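Water heating changes at the Gerby building

The domestic hot water loop at Gerby was rebalanced in June. The work covered both risers and the return line to the plant room. Bernardo Correia set the balancing valves floor by floor, starting at the far end of the loop, and logged the return temperature at each stop. The east riser had been short of flow since the pump was replaced, and tenants on the upper floors were running taps for a long time before the water came up to temperature.

The loop return now reads 51 degrees Celsius at the plant room, measured with the pump on its lower speed setting. The higher setting gave no useful gain and made the pipework noisy at night.
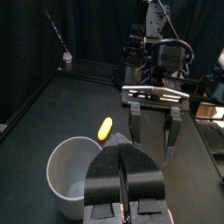
Draw-off time is the figure most tenants will notice, and it is easy to check at any tap. Run the hot side fully open, let it go for 2 minutes, then fill a cup and read the temperature with a probe thermometer held clear of the sides. A plain white cylindrical one with a rolled rim will do. Fill it close to the top, take the reading right away, and write down the floor and the time of day. Early morning readings are the most useful, before other draw-off has warmed the riser.

Send readings to Margarida Tavares, quoting job 2398. Mixer taps with a built-in limiter will read low and should be marked as such on the sheet. Kitchens on the Godinho side are fed from a separate heater and are not part of this job.

Insulation on the basement return is still missing at 2 of the valve sets. Selier has the replacement sections on order. The valve handles have been tagged and should be left in their present positions until the sections are fitted and the loop has been read again.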